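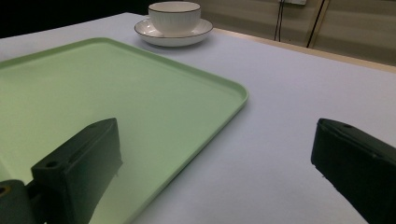

Torklow Opens Midwood Site to Supply Trays and Tableware to School and Hospital Kitchens

MIDWOOD, 3rd July – Torklow, the catering supplies company, has opened a distribution and repair site in Midwood to serve school, hospital and care home kitchens across the region. The site began taking orders this week and will be fully staffed by September.

The new building replaces two smaller warehouses that the company had leased since its early years. It holds stock of serving trays, plates, bowls, cups and flatware, along with storage racks and carts. It also has a repair shop for carts and racks, which customers previously had to send out of state.

Torklow will employ 55 people in Midwood when hiring is complete. Most of the jobs are in order picking, delivery and repair. All staff from the two former warehouses were offered positions at the new site, and those who accepted have already moved over.

"Our customers serve meals at fixed times, and a late delivery means a kitchen is short on lunch," said Edvin Nordin, managing director of Torklow. "With everything under one roof we can load a truck in the evening and have it at the kitchen door before the breakfast shift is over. We could not do that from two buildings on opposite sides of town."

Next-day delivery for regular customers

Customers with a standing account can now order until 4 p.m. for delivery the following working day. The earlier cutoff was noon. Orders may be placed by phone, by email or through the customer portal. Customers who use the portal will keep their existing logins and saved order lists.

There is no change to the delivery charge for standing accounts. Kitchens without an account can still order, but should allow three working days.

Pickup is also available from the front counter on the Sandhu Road side of the building. Trucks and contractors should use the rear gate. The counter is open on weekdays and closes for public holidays. Customers picking up bulky items such as racks are asked to call ahead so that the order can be brought down to the loading area.

Returns will be handled at the rear gate only. Drivers can take back unopened cartons on their regular route if the return has been logged by the office first.

The Alov range

The opening coincides with the launch of Alov, a line of trays and tableware developed by Torklow over the past two years. The line was tested in six kitchens before going on sale. Two were in elementary schools, one was in a hospital and three were in residential care homes.

Alov trays come in three sizes and stack with the rims clear of each other, so that air can pass between them on the drying rack. Kitchen staff in the trial asked for this after finding that their older trays came out of the dishwasher with water trapped along the edges. The corners were also redrawn during the trial after staff in one of the care homes reported that the first samples were awkward to pull from a full cart.

Plates and bowls in the line have a wider rim than Torklow's standard tableware. The care homes had asked for a piece that residents with a weak grip could hold more easily. The cups are offered with one handle or two.

The trays fit the company's existing carts and racks. Kitchens that already own Torklow carts do not need new ones, and Alov trays can be mixed with older stock as it wears out. Torklow will continue to sell its standard range and has no plans to withdraw any sizes from it.

Samples can be requested by any school, hospital or care home with a kitchen on the premises. A sample pack contains one tray of each size, a plate, a bowl and a cup – there is no charge, and the items do not need to be returned.

Repair shop

The repair shop takes carts and racks of any make. Common jobs include replacing casters, straightening frames and fitting new door seals on closed carts. Customers receive a written price before work begins. Most repairs are expected to be finished within 60 hours of the cart arriving at the shop, not counting weekends, and a loan cart can be booked for the period at no cost.

Torklow said it decided to add the shop after reviewing what its customers were buying. A large share of new cart orders were being placed to replace equipment with a single broken part.

"A cart with a bad wheel usually has a lot of life left in it," said Nordin. "School kitchens work on tight budgets. If we can fix the wheel, they can spend the money on something else, and we would still like to be the people they call."

Trained repair staff will also make visits to larger kitchens. Visits can be arranged once a semester for schools and once a quarter for hospitals. During a visit the technician checks every cart and rack, makes small repairs on the spot and leaves a list of anything that should come into the shop.

Hiring and training

Hiring for the remaining jobs will continue through the summer. Open positions include delivery drivers, order pickers, a portal support clerk and two repair technicians. Experience in a commercial kitchen is welcome but is not required. New repair staff will go through a paid training period at the site, working alongside a senior technician.

Applications are accepted at the front counter or by email. Applicants for driving jobs should include a copy of their license.

Information for current customers

Account numbers, payment terms and contact names stay the same. Invoices sent from this week on carry the Midwood address. Customers whose finance office keeps a list of approved vendors may need to update the address there before the next payment run. A change-of-address letter on company letterhead has been mailed to all account holders, and further copies are available from the accounts office.

The two former warehouses are now closed, and mail sent to them will be forwarded until the leases end. Deliveries of any kind should go to Midwood only.

About Torklow

Torklow supplies trays, tableware, carts and racks to kitchens in schools, hospitals, care homes and workplaces. The company is privately owned and has its head office and distribution site in Midwood.

Press contact

Media inquiries, including requests to visit the site or interview Edvin Nordin, should be sent to the Torklow press office in Midwood. Product photographs of the Alov range are available on request.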